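**The Basket Round**

Jairo Lozano had been told the job was teaching, and on the strength of that he had bought a new jumper.

The pupil lived on a server at Gimilwood and had never met him. What it wanted was examples. It wanted to see groceries picked up from a table and put in a wire basket, 200 times per item, by a pair of hands that knew what they were doing. Jairo's hands had been interviewed for the post. They had moved a tin of peas from one mat to another and been called back in the afternoon.

By August he was on the second floor of Savstead with a black gripper in his right fist, squeezing the handle to close the fingers and relaxing to open them. He shared the table with Faizal Rondonuwu, who had been there 4 months longer and was therefore senior. Faizal's gripper was known as Left and Jairo's as Right, even when they stood on opposite sides and it stopped being true.

"Food wrap," Faizal read from the sheet. "Two-handed. Varied approach."

"How varied?"

"As if you were a different person each time."

"Do I get to pick the people?"

"It doesn't say."

So Jairo picked them. For the first few he was his aunt, who lifts everything as though it might be hot. Then he was a man late for a train. Around the eleventh he became a surgeon, lowered the fingers over the box with great ceremony, and nudged it off square.

"Leave it," said Faizal. "Off square is good. They love off square." 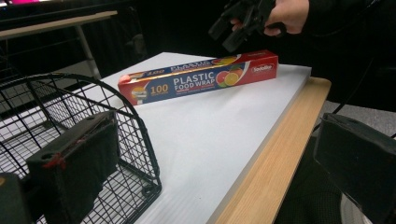 *Food wrap, before the lift.*

The difficulty with a long box is that it has a middle, and the middle is never where you would put it. Grip too far along and one end dips. Grip too hard and the cardboard gives a little sigh, and the sheet has a column for that. There was also a column called Hesitation. Jairo had filled it in for himself all through July, until Faizal explained that hesitation was wanted, within reason, and that somebody at Draltoda had written a paper on it.

"What's within reason?"

"You can think about it. You can't go and have lunch."

They got to 19 before the first drop, and to 31 before the first argument, which concerned whether the citrus fruit on the front of the box was a grapefruit. Faizal held that the redder slice was a blood orange. Jairo said it was far too big. Faizal said it was a drawing, or a photograph, or whatever it was, and could be any size it liked. The recording caught all of this, and somewhere in the pupil's education there is now a stretch in which two grippers hang over a box of cling film and do nothing at all while their owners discuss fruit.

"Mark it as hesitation," said Jairo.

"It's over the limit."

"Mark it as two."

At four o'clock the woman from Wattanapong came up to see how the work was going. She watched a dozen lifts in silence, her coat still on, and asked Jairo whether he ever used the stuff at home.

"Foil," he said.

She wrote this down. He worried about it for the rest of the session, and it may have shown, because the next four lifts were the best he had done: slow, a bit uneven, with a small wobble over the rim of the basket that no one could have planned. Faizal played them back and whistled.

"Who were you for those?"

Jairo flexed his fingers, and the gripper's fingers flexed with them.

"Me, I think."

Faizal looked down the sheet for somewhere to put that, found nowhere, and set the box back on the board for the next one.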